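4. Setting up the cloth chore

Okay, the fun part! By now both arms should be powered up and homed (if they aren't, go back to section 3). People always ask me if Villska can fold laundry yet. Sort of. It can do one small cloth on a clear table, on a good day, and I still fold my own towels.

1. Lay one cloth on the white table, between the two arms. A few wrinkles are fine.

2. Move each arm near the cloth by hand and let go slowly.

3. Open the wrist views and check that you can see both fingertips.

Two close views of the fingers, then the whole table from above:
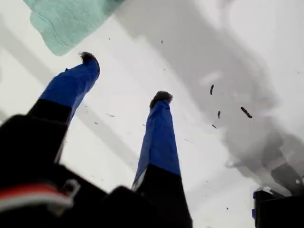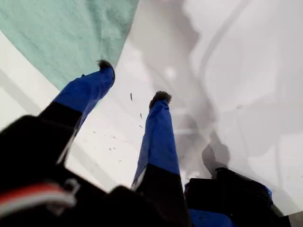
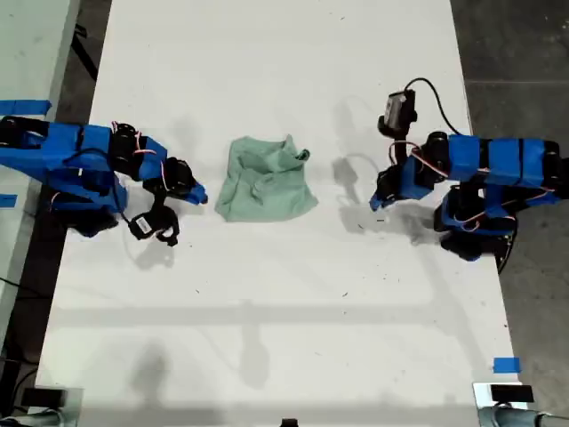
4. Press Start and keep your hands off the table until the arms park. A full try takes up to 180 seconds, so get comfortable.

5. If the cloth hasn't moved after 60 seconds, press Stop, shake it out and go again.

Note: Count on plenty of misses. Magdalini Sotiropoulos ran 2,018 tries for us in August and the most common failure by far was grabbing two layers when we wanted one. Thick towels are still hopeless, and don't even get me started on fitted sheets!

Caution: Never reach in to help a stuck cloth while the arms are live. Stop first, then reach.

Caution: Change the blue finger wraps when they start to slide. Spares come 18 to a bag, next to the Skemgate cables.

6. When you're done, park both arms and switch off at the wall. Shelf stocking is in section 5.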